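Boards > Table and Decoration > Artificial fruit on a light wood table

grelinen_home
Hello all. I want to leave artificial grapes on our table all year, but my husband says fake fruit belongs in a shop window. The table is pale wood, beige with a little pink in it. Do green grapes look too weak on such a color, or should I buy dark ones?

Sølve Berge
I have the green kind and I like them on light boards. The berries go from green to yellow, so they are not one flat color, and the leaf on top gives the dark part. I lay the bunch straight on the wood, without a bowl.

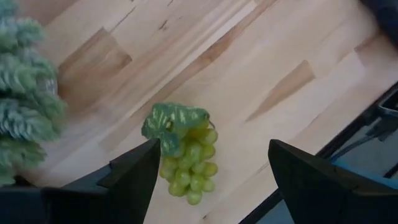

Evetti47 does not agree: without a bowl it looks forgotten, and the grapes roll to the edge each time somebody wipes the table. Dark red ones in a low white dish, that is my advice.

Sølve Berge
Mine don't roll, but I move them when we eat. A white dish on pale wood is too much white for me - this is only taste.

lui_884
Please wash them before August guests come. Dust sits under the leaf. Lukewarm water, a drop of soap, 5 minutes, then a towel.

grelinen_home
Thank you. I will try green first, and no dish. My husband can have the dish for his keys.

Last updated: 29 Jul 2026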